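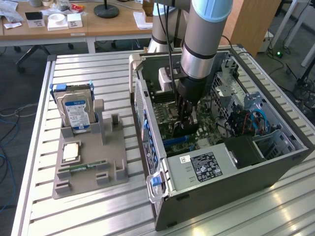

So I have been a city employee for 10 years as of this September, and I got a certificate for it. It came in an interoffice envelope, the kind with the string and the little paper button, and the envelope had been used so many times that my name was squeezed into the very last box on the back. I loved that envelope. I kept it and I'm pretty sure I wasn't supposed to.

I work in the permits office in Gellen. If you've ever wanted to put a shed in your backyard, or hang a sign over a sandwich shop, or close one block of your street so kids can ride bikes in it for an afternoon, you've stood across the counter from me or somebody like me. I didn't plan on it. I answered an ad for a temp job, twelve weeks, filing, and at the end of the twelve weeks my supervisor asked if I minded staying until they found someone. I guess they're still looking!

A friend asked me over dinner what I even do all day, and I gave her a terrible answer (something like "oh, you know, forms") and then lay awake thinking of better ones. So this is the better answer, for her and for anyone else who has wondered.

Mornings I open the drop box. We have an online system, and most people use it now, but the drop box is still where the interesting stuff turns up. People put in checks with no application. People put in applications with no check. Somebody once put in a library book, and I walked it over to the library on my lunch break and they had been looking for it since before I was hired. I sort it all, stamp it with the date, and then I start on the phone messages.

The phone is my favorite part, which I know is strange. Most of the people who call are a little bit mad before they even dial, and I get it, I really do. They've read the same page on our website four times and it says "accessory structure" and they don't know if a chicken coop is an accessory structure. (It is, if it's over a certain size. Call me.) When you tell a person in regular words what they need to send and where to send it, you can hear their shoulders come down. I've had people thank me like I gave them a ride to the airport.

Then there's the counter. We open at 8:30 and there's usually a contractor or two waiting, and they know the drill better than I do, so that goes fast. The rest of the day is homeowners. A man came in this summer with his fence plan drawn on the back of a placemat from a pancake place, and you know what? It was a good drawing. He had the setbacks on there. He had the gate. I copied it onto the right sheet with him and he got his permit the same afternoon, and he asked if he could have the placemat back because his granddaughter had colored the front.

Okay, now for the part where I complain.

We had a retreat in the spring, the whole building services department, out at the Vasseur center by the reservoir. The topic was customer experience. There were sticky notes. We were asked to write down one word that describes public service and put it on the wall, and I looked at the wall and there were about nine notes that said "dedication," and mine was one of them, and I felt silly. I wanted to write "stapler." I should have.

What bugged me was that we spent most of the day on how to greet people and no time at all on the fee schedule, and the fee schedule is the thing people get upset about. It's 3 pages long and the type is tiny. The fee for a deck depends on a table that sends you to another table. I can smile until my face hurts, and the person across from me still doesn't know what to write on the check.

So I said that. Out loud, in front of everybody, with my heart going like crazy. And Séverine Arnaud, our deputy director, who I had spoken to maybe twice, wrote it down in her notebook and asked me to come see her the next week. I figured I was in trouble. I wore my good jacket.

I was not in trouble! She wanted me to rewrite it. She gave me Tuesday-type quiet hours off the counter (they move around depending on who's on vacation) and access to the old records so I could see what people really apply for. In the last full year we took in 3,598 applications, and 737 of them went back to the applicant because the fee was wrong. Not the plans, the fee! Every one of those is a letter, a stamp, a phone call, and a person standing in their kitchen saying a bad word about the city.

The new one is a single page. Decks, fences, sheds, signs, water heaters and block parties are all right at the top in big type with a dollar amount next to each. The complicated commercial stuff is on a separate sheet that the contractors can pick up. The legal department made me put back two sentences I had taken out, and I fought for one of them and lost, and I've made my peace with it. Mostly. The sentence has the word "heretofore" in it.

It still has to go before the city council before we can hand it out, because fees are set by ordinance and even the layout counts as an attachment to the ordinance. I didn't know that. Ten years in and I'm still finding out how this place works. I'll be at the meeting, sitting near the back with a printout, in case they have questions. I've never spoken at one. You get three minutes and there's a light that goes from green to yellow to red, and I've practiced in the car on my way down Bultby Road and I keep coming in at five.

My mother asked me if I'd ever go work for a private company, since I'm "good with people." I've thought about it. The pay would be better, and I bet the chairs are too. But I like that I can't pick my customers. The guy with the big house on the hill and the lady with the food cart take the same number from the same machine and they both get me. I like driving around town and seeing decks I know. There's a purple sign over the nail salon on Flakeno Street that went through four rounds of review, and every time I go by I feel like honking.

Anyway, the certificate is on the fridge for now, under the pizza magnet. If you live in Gellen and you're thinking about a fence, come see me before you dig the holes, and bring whatever you've got drawn up, placemats included. I'm at the second window. The first window is parking tickets, and they're very nice too, but they can't help you with a fence.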